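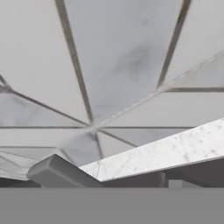

Renzo Pagano wrote to me after my last post to say that I had the drummer wrong on the second Nullier album, that it was the session guy on all but two tracks, and that anyone who owns the vinyl can check the insert. He is right. I own the CD, which came with a single folded sheet and no credits past the songwriting. I have fixed the old post.

His email was longer than that, though, and most of it was about Wunell. He wanted to know why I had written so much about Nullier and never mentioned the band that two of them came from. The answer is that I had only heard the Wunell demo once, on a bad tape copy, and didn't think I had anything to say. He sent me a better transfer. I have been playing it for two weeks.

For those who don't know them, Wunell were a doom metal four-piece who recorded one demo and one full album, Testa, and then stopped. The demo has four songs. The album has six, and three of those are the demo songs played slower. When the singer and the bass player left they started Nullier with a new guitarist and sped everything up again, so if you only know the later band you may be surprised at how little happens in a Wunell song. The opening track on Testa holds one chord for most of its first two minutes. I like it a lot, but I would not put it on in the car.

The demo is the better recording of the two, in my opinion. The guitar is too loud and the vocals sound like they were done in a hallway, but the drums have some weight. On the album somebody put a gate on the snare and you can hear it clipping off the end of every hit. Renzo disagrees with me on this. He says the album mix was always meant to be played loud and that the gate goes away at volume. I tried it at volume and I could still hear it.

Testa was pressed once on vinyl, 1,000 copies, on Prukora, who also did the first Nullier single. The copies were hand-numbered on the back in silver pen. Renzo has number 662. I have never seen one for sale at a price I would pay, and the last one I watched went to somebody who must want it a good deal more than I do. There was a CD later with a different cover and one extra song, a live version of the closing track recorded at a club show. The crowd is talking through the whole quiet part.

I asked Jucélia Cavalcanti about the CD, as she ran the Prukora mail order table at shows back then. She said they made 4,000 of them, far too many, and that boxes were still sitting in her hallway when the label shut down. She gave a lot of them away with T-shirts. That would explain why the CD turns up in every used bin with the shrink wrap still on it. If you see one, buy it. The extra song isn't worth much but the rest of the disc sounds the same as the vinyl to me, and it should cost you less than lunch.

Now the news, such as it is. Three of the four members of Wunell are playing together again in October. It's one show, they are third on the bill, and they have a 40-minute slot, so I would guess five songs at the most. The original guitarist isn't taking part. His place goes to the guitarist from Nullier, and that means the lineup on stage will be nearly the same as the last version of that band, only playing the older songs. I don't mind this. Some people on the mailing list do, and they have said so at length.

I bought a ticket and I plan to be there when the doors open. The last time I saw any of these people play was a Nullier show with 16 people in the room, counting the opening band, and they played the full set anyway with two encores.

A few corrections while I'm here. The Nullier single came out before the album and not after it, as I had it in the discography. The B-side is a cover, and I had listed it as an original. I also spelled the label with a C in two places. All of that is fixed now.

If anyone has the Testa lyric sheet, I'd like a scan of it. Renzo's copy is missing his, and there is a line in the third song that he and I hear differently.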